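Handheld gripper build: fingers slip on thin cloth, should I change the pads or the linkage?

Posted in Home builds and shared workshops

tawhiri_shed

I am working on a pair of hand-held grippers at home, with the aim of moving the same fingers onto a small arm later on. I hold one in each hand and fold clothes with them to find out what the fingers can and can't do before I spend money on motors. The clothes get folded on the bed, as my bench is too small and too rough for it.

The fingers are black with blue textured pads at the tips. Thick stuff is fine. Towels and jumpers give me no bother at all. Trousers are where it goes wrong. If I come at the edge from the side, the pads push the cloth along and I get a ruck in it. If I press down first, I pick up the blanket as well as the trouser leg.

Trousers folded in half along the crease, then what looks like a pair folded up small:

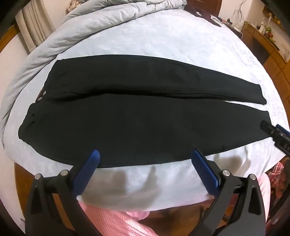
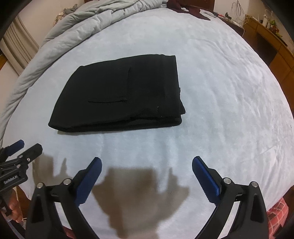
I have tried a softer pad from a Cerden kit and it was better for an evening, then it picked up fluff and was worse than before. I have also tried closing the jaws more slowly, which helped a bit with the hems but not with the waistband. Should I be looking at the pads or at the geometry of the jaws? I would like to sort this out before the arm goes on.

gurnau_bench

I would leave the linkage alone for now. I had the same trouble on a build in our shared workshop and it came down to the angle I was holding it at. With the jaws flat to the surface, the tips meet above the cloth and there is nothing for them to bite on. Tip the whole tool forward until one pad is under the edge and the other comes down on top. You may need to thin the lower finger at the very end so that it will slide under.

The blanket is the other half of the problem. Fleece and similar fabrics give under the tip, so you can't tell how hard you are pressing, and they cling to whatever is on top. Put a sheet of stiff card or a thin board down and try again. If the trousers come up cleanly off the board, your pads are good enough and you know it's the surface.

Wash the soft pads in warm water with a drop of washing-up liquid before you give up on them — fluff comes off most rubber easily. Let them dry fully before you use them.

One more thing to check is play in the pivots. Hold one finger still and wiggle the other. Any slack there shows up doubled at the tip, and it will be much harder to put right when there is an arm on the back of it. I snug mine up with a thin washer and a dab of thread lock, and look at them again every month.

moth1433

Just use sandpaper on the tips. 400 grit, or 300 if you can find it. Worked for me.

vernside_maker

Please don't put sandpaper on anything you use for your good trousers. It grips, but it pulls threads and it will leave shiny patches on black cloth. I did this to 2 shirts before I stopped.

I agree with the board. I also found it easier to fold with both grippers closing at the same moment, one at each end of the edge, and lift before moving across. Dragging is what makes the ruck. When you come to fit the arm, keep that in mind, because a single arm can't hold both ends and you will have to plan the fold another way — a clip or a weight at the far end does the job on mine.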